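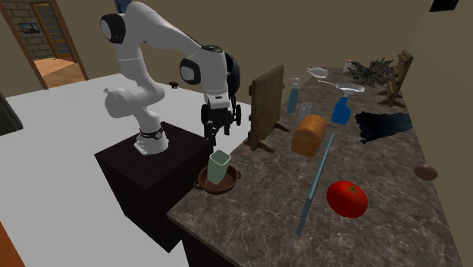 December, 4:10 pm. Kitchen sim, notes on scene rules

Went through the Hernum kitchen set with Silvan after lunch. We keep arguing about what counts as a valid start, so writing down what we settled on.

1. Gripper open at reset. Closed starts get thrown out, even if the run succeeds.
2. No object may touch another in the first step unless the task file lists the pair. Cup in pan is listed. Bread against board is not.
3. Cleaning products and food on one counter: allowed as clutter, never as a target together. Manee wants spray bottles kept off food tasks entirely. Left open.
4. Blades and long utensils: log the clearance to the arm path for every run. Same rule as on the real bench, so people don't learn two sets of habits.
5. Seed goes in the run name. Kamol had 13 runs with no seed and had to redo them all.

Checked 268 saved starts against rules 1 and 2 with the Bakos script. 173 passed. Most of the rest fail on rule 2, a few fail both. Orathai thinks the contact tolerance is too tight for thin objects on stone. Could be. She will try a looser value on a copy, not on the main set.

Speed cap in sim stays the same as the bench cap. I had it higher to save time and Jaruwan caught it in review. Put back, rerunning overnight.

To do: add rule 4 to the checker, ask Manee for wording on rule 3, delete my old config from the shared folder.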